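Print this page | E-mail this page

Raltard two-finger gripper kit, on trial from Aritz
Bench safety checklist with comments
Inspected November 16, 2019

1. Guarding and reach. PASS, with a sigh.
The kit comes with a roll of yellow tape and a leaflet suggesting we mark out a "zone of respect". Tape laid. Respect to follow.

2. Emergency stop. PASS.
Button within arm's length of the operator's chair. Pressed 6 times from different poses, and the arm stopped each time. The button is the best-made part of the kit.

3. Fixings. PASS.
All visible screws on the gripper checked with the supplied key, which is a nice key and will be lost by July.

4. Finger pads. COMMENT.
Sales sheet says pads are good for 3000 grips. Villanueva, who sell the spares, say 2000. We have written 2000 in the log.

5. Grip on thin-walled items. PASS at low force.
Cup taken by the wall, one finger inside and one out. Start at the lowest setting and work up. The default setting is meant for something sturdier, possibly a gatepost.

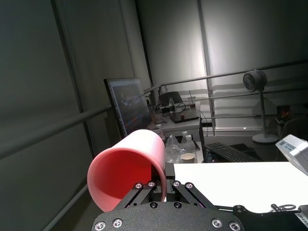 Item 5: pink cup held by its side wall, mouth tilted down.

6. Liquids near the work area. FAIL.
Bottles and drinks are to be moved off the bench and the desk behind before power-on. The manual gives this a page to itself, in bold, and for once the manual is right.

7. Cables. FAIL, minor.
Loose runs on the desk to be tied back. The ties in the box are too short to go round anything we own. Plellero do longer ones.

8. Lighting. COMMENT.
Bench top glares badly under the present lamps. A matt mat would help the wrist camera and the inspector.

9. Paperwork. FAIL.
Risk sheet is for the previous model. Aritz have promised the right one "shortly", a word they also used about delivery.

Result: not to be left running unattended until 6, 7 and 9 are cleared. Pads to be looked at again after the next 400 grips. Purchase decision held over.

Print this page | E-mail this page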